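June, the kitchen diary, second week

Kettle on at half past six, and I'd already decided before it boiled that today was the day for the small things. The big cupboards can wait. I've been living out of boxes at Cimcombe for long enough now that I know which ones I open every morning and which ones I step round, and the ones I open are all mugs, plates and the toaster oven. So those first!

I had a proper go at a plan last night, on the back of a Melico leaflet, with little rectangles for everything. By this morning I couldn't read half of it. One rectangle says "BRD" and I still don't know if that was bread or board. So I gave up on the drawing and did it the way my mother always did, which is to put the lot out on one surface and shove it about until it looks as if somebody lives there.

The toaster oven went on the left. It's cream, or white, depending on the hour and who you ask, and it's turned side-on so the door faces the middle. I like it that way. You can pull a tray of cheese on toast straight out onto the mat without reaching across yourself, and I do eat a lot of cheese on toast. The brown mat underneath is lovely and big, and I don't mind crumbs on it nearly as much as I mind them on white.

Then the mug tree. I had a mug tree years ago that fell over if you breathed near it, so I was wary, but this one has a good flat base. I've put the pink one on the left and the dark teal one on the right, and that's all it's having for now. I've got 34 mugs (I counted them into the box in a temper, wrapping each one in newspaper) and if I let the third one on, the rest will want to follow.
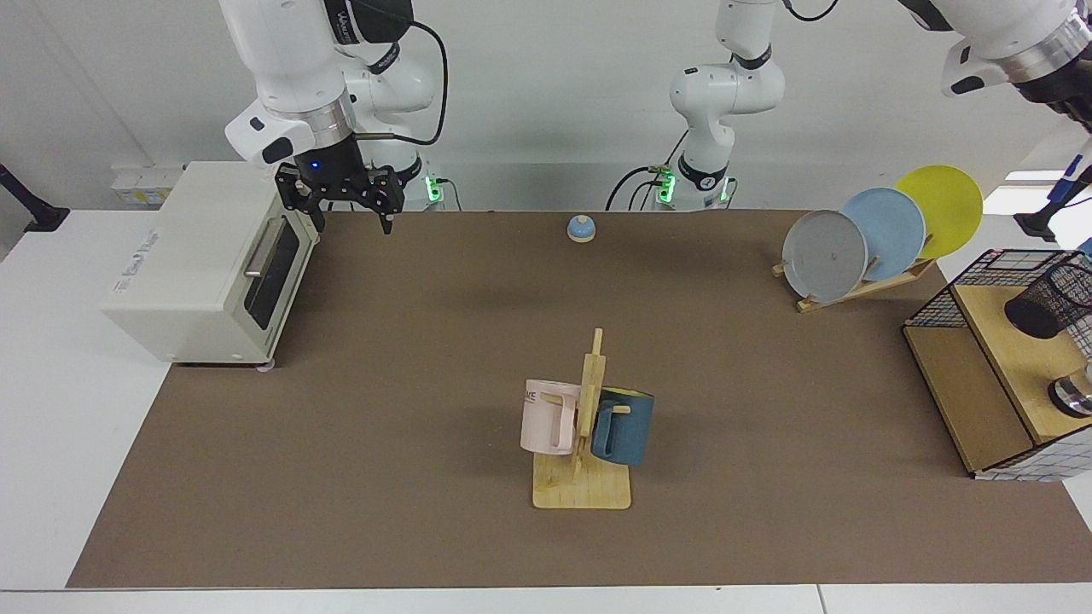
My sister rang while I was still fiddling and said that a mug tree is a dust tree, that she'd thrown hers out and never missed it, and did I know you can get hooks for under a shelf that cost next to nothing? I said I did know. I said I'd priced them up, 20 hooks in a packet, and that I'd have to drill, and I am not drilling in this kitchen until I find out where the pipes go. She said dust, again, quite slowly, as if I'd missed it. I said that if you use the same two mugs every day they don't get the chance to be dusty. We left it there and talked about her knee.

She may have a point about the rest of them, though. I've been thinking about it on and off all day. What do I want with the one from the Grurnis boat trip, with the handle glued back on? I can't drink from it. It has lived on the back of a shelf in three different houses. I took it out, had a look, and put it back in the box with the lid folded over, so that's that sorted for another year.

The bell I'm pleased with. It's the sort you'd find on a hotel desk, with a light blue top, and I've given it a spot to itself near the back of the mat. It's there for when supper's ready. It used to be that I'd shout up the stairs and get "coming!" and then nothing for ten minutes, and by then the eggs were rubber. I'm going to ding it once and then sit down and start without anybody. We'll see how long that lasts.

Stopped for lunch at one. Soup, and the end of the Lambert loaf, which was past its best but toasted up all right. I'd meant to walk down for another but they shut early and I had my slippers on, so it'll be crackers tomorrow.

The draining side of things took most of the afternoon. I've got a wooden dish rack, and there's a wire basket too, which I keep wanting to use for everything – fruit, then tea towels, then cutlery, then fruit again. For now it stays over on the right until it finds its job. I have a feeling it'll end up with onions in it. Everything in my life ends up with onions in it.

I also wiped down the dials on the cooker, moved the tea caddy 50 times, and found the good tin opener in a box marked BATHROOM. 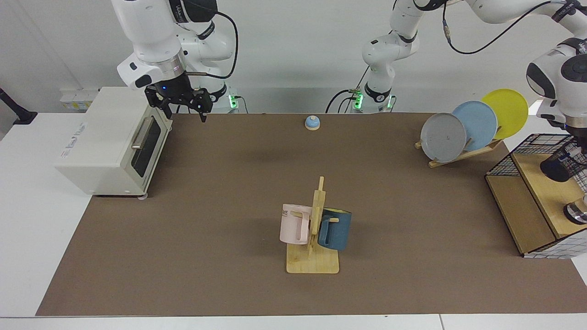
Still to do

Shelf paper for the tall cupboard. I measured it at 300 deep and then measured it again and got something else, so a third go is needed, with my glasses on.

Decide about the other mugs. Perhaps half to the charity shop. Perhaps a few less than half.

Descale the kettle before it starts putting bits in the tea.

Ring my sister back and don't mention hooks.

Gone nine now and I'm writing this with my feet up on a box of saucepans. Bed after this page.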